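Atville Small Electricals Collection Records
Data card and read-me, version 2
Last revised Wed 5 June

Summary

This dataset records small electrical goods handed in by residents of Atville at 35 collection points across the town. Each row is one item. The records were made by Pfeiffer, which holds the collection contract, and were cleaned and prepared for release by Planditano. The work was paid for by Pistotent under its household waste programme.

The data is intended for councils, waste contractors and researchers who wish to know what kinds of goods people keep after they stop using them, and in what state those goods are given up. It was not gathered to measure the total amount of electrical waste in the town and should not be used for that purpose.

Files

items.csv holds the main table. It has one row for each item accepted.
points.csv lists the collection points, with the type of building and the opening hours of each.
households.csv holds the answers given by nearly 1,000 households that agreed to fill in a short form when they left their goods.
codes.txt explains every code used in the other files.
changes.txt lists corrections made after the first release.

All tables are saved as plain text with commas between the fields. The first line of each gives the field names. Dates are written day first.

Fields in items.csv

item_id: a number given to the item when it was accepted. Numbers are never used twice, and gaps are left where a record was withdrawn.
point_id: the collection point. This matches the same field in points.csv.
household_id: filled in only where a form was completed, and blank otherwise.
week: the week of collection, counted from the first full week in January.
category: one of kitchen, lighting, sound and picture, computing, tools, personal care, leads and chargers, toys, or other.
weight_g: weight in grams, taken at the sorting room.
complete: yes, no or unclear. An item is complete if it came with everything needed to switch it on.
condition: good, worn, broken or not tested.
notes: free text, often blank. Brand names have been taken out.

How the records were made

Goods were left in locked bins at the collection points and taken to a central sorting room. Each item was given a number, weighed and coded by one member of staff. A second member of staff coded one sample from every delivery again without sight of the first record. Where the two disagreed, a supervisor made the final choice and the earlier codes were not kept.

The scales used in the sorting room could not show a weight below two grams with any confidence. Items lighter than this have a blank in weight_g. A blank in that field may also mean that the item was too large for the scales, in which case the notes field says "oversize".

Household forms were optional. They asked how long the item had been out of use, where in the home it had been kept, and why it was being given up. The forms did not ask for a name or address. Each was joined to its items by a tear-off number.

Known limits

The collection points are not spread evenly. The northern part of the town has few of them, and residents there who do not drive are likely to be missing from the records.

Libraries and shops make up most of the points. Their opening hours shape the weekly pattern, and a low count in a given week may mean only that a building was closed. Users should check points.csv before drawing any conclusion from such a change.

The category "personal care" was split from "other" after the work had begun. Earlier records were coded again from their notes, and those with no notes were left as they stood. The share of personal care items in the first weeks is therefore too low.

Condition was judged by eye in most cases. "Good" does not mean that the item was safe to use.

Privacy

Any item able to store personal files was wiped or destroyed before its record was entered. Free text was read in full and edited where it might have pointed to a particular home. Answers on household size have been grouped. Weeks in which a collection point took very few items have been joined with the week that followed.

Terms of use

The files may be copied, changed and shared for any lawful purpose, provided that Pistotent and Planditano are both credited. Users who publish a table cut down to fewer than 1,000 rows are asked to state how the rows were chosen. No attempt may be made to trace a household.

Corrections

Errors should be reported to the Planditano data desk with the item_id and the name of the field. Reports that concern a coding rule are held over until the next version, so that one release does not mix two rules.

Counting rule for leads and chargers
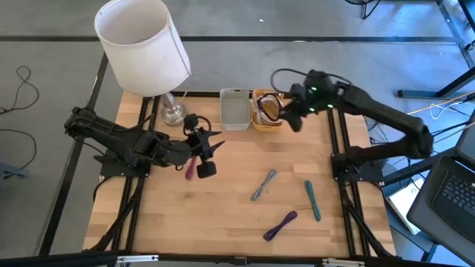
The category "leads and chargers" covers any cable, plug or power supply handed in apart from the appliance it serves. A cable that has been bundled up is entered as one item and is not undone for weighing. Under this rule the four bundled cables on the tabletop would take four rows, the short maroon-pink one among them, while the white table lamp would be coded as lighting. Bins and baskets are never entered, even where goods arrive in them. A lead fixed to its appliance is weighed with that appliance and has no row of its own. Where a loose lead plainly fits an appliance left in the same bag, the two share one row and the field "complete" is set to yes.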